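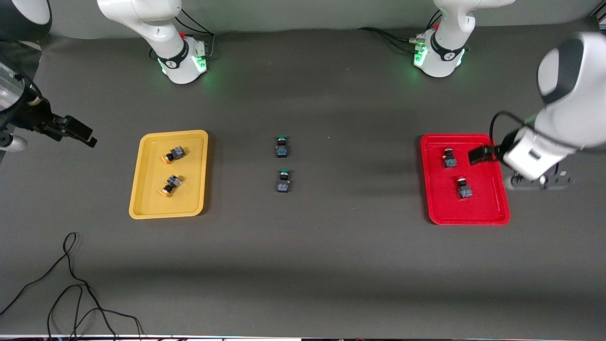
Skolimau Releases Wotix Layout Guide for Tray-Based Bench Work

SKISTOV, October – Skolimau has released revision 2 of Wotix, its layout guide for benches where small items such as buttons are handled on trays. The revision covers tabletop color, tray color, tray placement and the routing of cables at the rear of the bench. It replaces the previous text in full.

The reference layout pairs a red tray with a dark gray tabletop and a lighter gray wall behind it. Revision 2 retains this combination as the default. Other tray colors are permitted where the contrast with both the tabletop and the items on the tray has been checked under the lighting normally used at that bench.

Changes in revision 2

Placement is now specified from the tray outward. The tray position is fixed first, and fixtures are then located around it. A clear margin of 110 mm is required on the side from which items are loaded. The earlier text measured all positions from the front edge of the table, and this produced inconsistent results on benches of different depths.

Cables are to run along the back of the table and must not cross the area between the tray and the front edge. Slack is to be kept behind the bases of any mounted equipment.

Button positions on a tray are recorded in the bench log before work begins and again at the end of each run. The log sheet has been shortened to six fields – bench, tray, item, start position, end position and remarks.

Basis for the revision

The changes draw on 1,348 log entries supplied by Nyamweya from its own benches. Entries with no recorded start position were returned for correction and are excluded from that figure.

"Most of the comments we received concerned the margin, and a few concerned the log sheet," said Etelka Gál, who edited the revision for Skolimau. "The color section needed very little work. The wording on lighting is new, and the default is the same as before."

Availability

Revision 2 is available to current Wotix users on request. Log sheets in the earlier format will be accepted alongside the new one during the changeover. Questions on the text should be received by noon on Friday and should cite the section number.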